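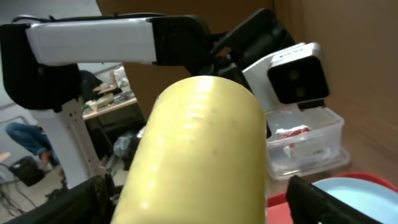

Attachment 1 – yellow thing, clear container with the bag in it, blue dish at right

Plallov Help Desk > Kitchens and Common Areas > Ticket 588

Subject: Rice dispenser gives more rice than requested, generously
Status: Resolved (see last entry)
Priority: Low (requester selected Urgent)
Location: Galanis Building, kitchen on level 8
Equipment: Starkumetti dry goods dispenser, wall mounted, rice side

Requester, 9:40 am
The Starkumetti is set to 200 grams. I pull the lever, I get 200 grams, I let go of the lever, and the dispenser carries on as though we hadn't finished talking. Yesterday it stopped when I shouted at it, which I accept is not a repair.

I've turned the dial to zero and back and wiped the chute. Other people say theirs has been fine, but other people have been eating toast.

The last ticket I lodged was closed with "please clear the work area", and I would like to know which of these things counts as the work area.

Support, 10:15 am
Thanks for getting in touch. A few questions so we can send this to the right queue:
Which rice is in the hopper?
Has anything other than rice been put through the rice side?
Is the yellow item in the attachment part of the dispenser? It isn't on our parts diagram.

Requester, 10:32 am
White long grain.
Not by me.
No, the yellow item is not part of the dispenser. It lives on the table. I would be worried about any rice dispenser that had one.

Support, 10:50 am
Noted, yellow item removed from the parts query. Can you please run a test pour onto something flat and dark so we can see what's coming out? A baking tray is fine. Please don't use a bowl, as we can't see the grains at the bottom.

Requester, 11:24 am
Done. Dial at 200, one pull, lever released straight away. I had a black tray handy and the rice found most of it.
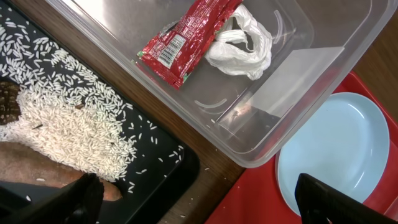

Attachment 2 – test pour on the black tray. Sweet potato was already there.

The sweet potato is lunch. I left it where it was on the theory that one portion of rice would go politely round it. You'll see there are grains on top of it as well. There's also something brown and crumbly at the left that I'm not prepared to identify in writing.

More to the point, look in the rice itself. There are dark specks, and a brownish bit or two poking out of the middle of the pile. I don't remember ordering those.

Support, 11:41 am
The specks are useful, thank you. The Starkumetti has a rubber flap at the bottom of the chute that snaps shut when the lever comes back. If somebody has topped it up from a bag that wasn't plain rice (soup mix and wild rice blends are the usual culprits), bits lodge in the flap and hold it open a crack. Rice is very good at cracks.

We can't tell from a photo whether that's what the specks are, so please don't eat any of the test pour yet.

Steps to try:
1. Slide the hopper gate closed (grey tab, push left until it clicks).
2. Put a container under the chute and pull the lever until nothing more comes out.
3. Unclip the flap from the front. It pulls straight down.
4. Brush out the groove with a dry brush. No water, or you'll have glue.
5. Clip it back in, open the gate, repeat the test pour.

Requester, 12:08 pm
Step 1: the tab clicked on the third go.
Step 2: I used a saucepan and then a second saucepan.
Step 3: it does not pull straight down. It pulls down and slightly toward you – please tell whoever wrote the manual.
Step 4: there was a split pea in the groove. Green, whole, wedged in at the hinge end, along with some brown husk. The culprit appears to have been making soup.

Step 5 will have to wait, as somebody wants the kettle and I'm standing in front of it with the flap in my hand.

Support, 12:20 pm
Understood. We've corrected the wording for step 3 and passed it on to Nomel, who look after the dispensers. Take your time with the kettle.

Requester, 12:42 pm
Retest, 22 minutes later. Dial at 200, one pull, stopped dead. I did it again for the pleasure of it and it stopped dead again. The kitchen scale agrees both times.

The first batch has gone in the compost, specks and all. Sweet potato rinsed and in the oven. I've put a note on the hopper lid that says RICE, which I had hoped the word RICE moulded into the lid would cover.

Could we please have a spare flap in the drawer?

Support, 1:05 pm
Spare flap requested from Nomel and will come up with the next delivery. Closing as resolved: foreign object in chute flap (pea). Reply to this ticket if it starts over-pouring again.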